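July, open day at Clisance
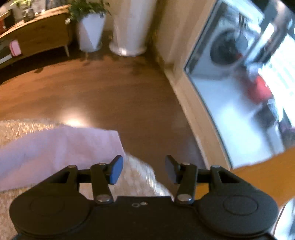
Gripper open, pink cloth on the rug.

Drove out after lunch with Gemma for the Clisance open day. Got there almost 20 minutes early and sat in the car with the heater on. Keir Lamont met us at the door and took our names. Shoes off inside, so I was glad I'd changed my socks.

They run it in an ordinary house. Keir did the talking and Innes Kinnear worked the gripper, which is held in the hands and does the job the robot will have to learn later. It's black and bigger than I expected, with two fingers and a pad on each, one of them blue. The task was folding. Innes said cloth is harder than cups or boxes, as it never lies the same way twice. Keir wanted us to look at the rug as well, a shaggy cream one. He said the fingers can pick up the pile along with the cloth if you come in too low.

I had a turn after Gemma. My first 2 goes I closed on nothing. On the third I got a corner and dragged the whole thing sideways. Gemma was neater at it, but she sews. My wrist was sore by the end and I asked Innes about the weight. He said everyone asks and they're working on it.

Eilidh Menzies was there from Imrie and asked a lot about cost. Keir wouldn't give a figure — fair enough, I suppose. Tea afterwards and a decent fruit loaf.

Home by 5. Must ring Kenneth and tell him the next one is in spring, he'd want to go. Left my umbrella in their hall.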